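Underglaze and Overglaze Decoration

Underglaze and overglaze decoration are the two principal methods of applying painted or printed color to glazed ceramic tableware. In underglaze work the color is laid on the unglazed body, covered with a transparent glaze, and fired together with it. In overglaze work, also called enameling or on-glaze decoration, the color is applied to a glaze that has already been fired and is then fixed in a further firing at a lower temperature. The two methods differ in the range of colors available, in resistance to wear, and in cost. Many wares combine them.

Terminology

Usage varies among manufacturers and collectors. "In-glaze" refers to colors applied to a fired glaze and then heated until the glaze softens and the pigment sinks below its surface. In tin-glazed earthenware, including maiolica and delftware, the painter works on the raw, powdery glaze before the main firing. This method is sometimes grouped with underglaze work, although the color lies within the glaze instead of beneath it. "Transferware" names a way of applying a design, and may be underglaze or overglaze.

Underglaze colors

An underglaze color must survive the full firing temperature of the glaze. For hard-paste porcelain this exceeds 1,300 °C, and few metal oxides remain stable at that heat. Cobalt is the most dependable and gives the blue of Chinese, Japanese, and European blue-and-white wares. Iron and copper are also used, but copper red requires a reducing kiln atmosphere and is hard to control. Earthenware glazes mature at lower temperatures and allow a broader palette, including chrome green, antimony yellow, and manganese brown or purple.

The pigment is ground finely and mixed with water and a small amount of gum or other binder. On a porous body it is absorbed at once, so a brushstroke cannot easily be corrected. Cobalt is a strong flux and tends to spread into the glaze, which softens the edges of fine lines. Industrial producers limit the spread by combining cobalt oxide with alumina and calcining the mixture before grinding.

Overglaze colors

Overglaze enamels consist of metal oxides mixed with a low-melting glass, or flux. They are generally fired between 700 °C and 900 °C. The lower temperature permits pinks derived from colloidal gold, bright iron reds, opaque yellows, and metallic gilding. A complex design may need several firings, beginning with the color that tolerates the most heat and ending with gold.

Painters traditionally mix enamels with turpentine or a slow-drying oil. The glazed surface does not absorb the medium, and errors can be wiped away before firing. Fired enamels often stand slightly above the glaze and can be felt with a fingertip.

Methods of application

Hand painting was the usual method until the second half of the 18th century, when transfer printing came into commercial use in England. An engraved copper plate was charged with ceramic color, printed onto thin tissue, and pressed against the ware. The tissue was removed by washing or burned away in the kiln. Lithographic and screen-printed decals, introduced later, allowed several colors to be applied in one operation.

Borders are commonly treated separately from the central design. A banding wheel is used for plain lines at the rim, with the brush held still as the plate turns. Scale, diaper, and net patterns are difficult to fit to a curved surface without distortion. Ornella Fabbri, in a survey of rim ornament, separates borders that divide evenly into the circumference from those closed with a shortened repeat. The Naqvi pattern books contain 208 border designs, of which 37 belong to the second group.

Wear and durability

Underglaze color is protected by the glaze and does not wear unless the glaze itself is damaged. Overglaze color is exposed to cutlery, abrasion, and detergents. Alkaline dishwasher detergents attack the flux in enamels and cause loss of gloss, followed by fading. Gilding is usually the first element to fail. Metallic decoration can also cause arcing in a microwave oven.

Csaba Fülöp examined domestic wear on plates from the Mosivier works and found that damage was concentrated on the well and on the highest part of the rim. Plates stored in flat piles showed scratching on the painted face where the unglazed foot ring of the next plate rested. Plates kept upright were largely free of these marks, though some showed small chips where they touched a neighbor. Felt or paper separators are recommended for stacked wares with overglaze decoration.
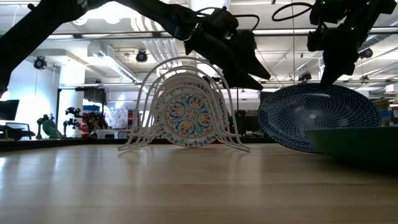
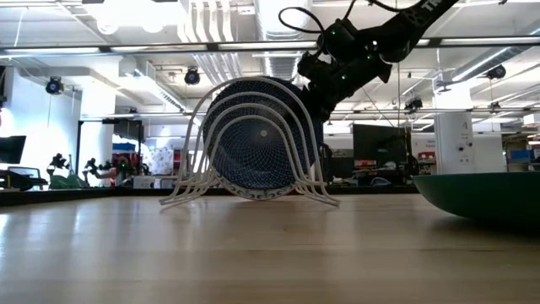 Decorated plates in a white wire rack.

Lead and cadmium

Many historical enamels contain lead as a component of the flux, and some red, orange, and yellow pigments contain cadmium. Both metals can be released by acidic foods if the decoration was poorly formulated or underfired. The standard test fills or immerses the article in a 4 percent acetic acid solution for 24 hours at room temperature, after which the liquid is analyzed. Modern tableware is generally decorated with lead-free fluxes. Older overglaze pieces of unknown composition are best reserved for display.

Identification

Relief at the edge of a painted area, visible under raking light, indicates overglaze work. A continuous, unbroken reflection across both decorated and plain areas suggests underglaze or in-glaze color. Wares that combine the methods, such as Japanese Imari, typically show a smooth blue alongside raised red and gold. Marks on the base can be misleading, as blanks were often sold undecorated and painted elsewhere. Blanks marked Zultorik, for instance, are recorded with enamels added at the Nasar workshop.

See also: Blue-and-white pottery; Faience; Imari ware; Transferware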